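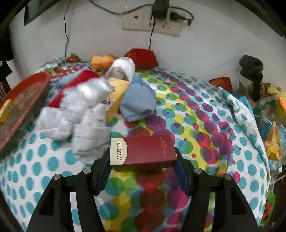
The packing floor at Vedeck used to pay by the box. In December it switched to paying people for teaching the machines, and a good packer now repeats one pick for most of a shift. Mei Pennington packed cosmetics there for years. She says her wrists hurt less and the day feels longer. I believe both. The company got 957 usable picks out of her first week and gave her no raise. If her hands are the lesson, she should be paid as a teacher, and keep being paid after the arms go in.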